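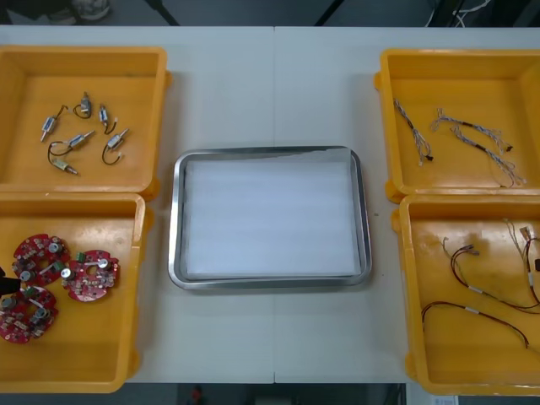

Okay, thread, because I've had the same argument three times since the weekend and my thumbs are tired. It's about support acts, and what they get paid, and why your favourite opener is selling you a tea towel at the merch desk with tears in her eyes.

Some background. I played keys in a band called Plalis for a good chunk of my twenties. You haven't heard of us. We were the first of three on a lot of bills, which means I have played to a great many people looking for the bar.

On Saturday I went to see Jernau (so good, go if you get the chance, the new drummer is a monster) and the opener was Ferhat Aksoy. Just him, a baglama, a loop pedal and a stool. Half an hour. You could've heard a chip packet, that's how quiet the room went by the second song.

Afterwards a bloke next to me said, "Must be great for him, all this exposure." And he meant it kindly! He'd bought a shirt! But I've been chewing on it ever since.

So, money. The best support run we ever did was with a much bigger band, in rooms holding 800. We got $600 a night. For the band. There were four of us.

People hear $600 and think oh, that's decent. Take out the van. Take out fuel, and I mean Australian distances fuel, Adelaide to Melbourne after load-out fuel. Take out one motel room with two people on the floor. Take out dinner if the rider was a slab and a bag of corn chips, which it was.

I came home from that tour owing our bass player money. She has never let me forget it and fair enough.

And that was a GOOD one. We were asked to do another tour where the support slot had a buy-on. If you haven't come across the term, it's where the opening act pays to be on the tour. This one was $3,000. We had a band meeting in a car park and said no, and I still don't know if it was the right call.

A few people have replied already saying headliners are greedy. I really don't think so, mostly? The headliner often isn't doing that well either. They've got a crew to pay, freight, insurance, the agent, the manager, and a venue that wants a slice of their t-shirts.

Oh, the merch cut. Don't get me started. Okay I've started. Some rooms take a percentage of everything you sell at the desk, and it applies to the support as well. So the person on the smallest fee is handing over part of the one thing that was going to get them home.

Best venue I ever played for this stuff was the Ferrand. Tiny stage, terrible stairs, a column right where the singer wants to stand. No merch cut, and a proper hot meal for every act on the bill at the same table. I'd have carried my Rhodes up those stairs every week for them. (I would not. But I did it twice.)

The other thing is soundcheck. The headliner checks first and takes as long as they take, then the middle act, then doors are in ten minutes and you're getting a line check while somebody mops around your feet. Then a reviewer says the opener's mix was muddy. Mate.

I'm not having a go at sound engineers here! The house engineer at a small room is usually doing monitors and front of house and half the time the lights. They're on a flat fee too. I've seen one eat a whole dinner with one hand while fixing our feedback with the other.

Someone's asked why bands do it at all then. Because it works now and again, and because it's fun. We picked up people on that 800-cap run who came to every show we did afterwards. Two of them came to my wedding. I'd do the whole thing again tomorrow if my back would let me.

I just think "exposure" should be the extra bit on top of a fee. Like chips with a burger. You don't get to leave out the burger.

Things you can do, if you're a punter and you care about this. Turn up for the doors. I know, babysitters, parking, work, I get it. But a quarter-full room at 7.30 feels like a gig and an empty one feels like a job interview.

Buy something off the opener if you've got the cash, and ask them whether the venue is taking a cut. If it is, see if they've got an online shop and buy it there on the tram home. They won't be offended, they'll probably hug you.

If you're skint, follow them, tell one mate, and put your phone away for a song. All of that is free and it does get noticed from the stage. We could see you. We could always see you!

And if you're a band who's moved up the bill: share the rider. Give the opener fifteen minutes of your check. Say their name properly from the stage. Jernau did it on Saturday, first name and surname, and told everyone where the desk was, and there was a queue.

Someone in the replies wants to know about Nernska, the festival that asked bands to apply with a fee and then play for a wristband. Yes, we applied. Yes, we got in. We played at lunchtime on the back of a truck next to a dagwood dog stand and I've never been able to smell one since.

Right, dinner's burning. Ferhat Aksoy is doing his own headline show in December and I've already got my ticket. Get there early, there'll be an opener, and I'll be the one down the front clapping too loudly.

PS yes, the tea towel was real. It was ours. I still have a box of them if anyone's keen, postage is on you.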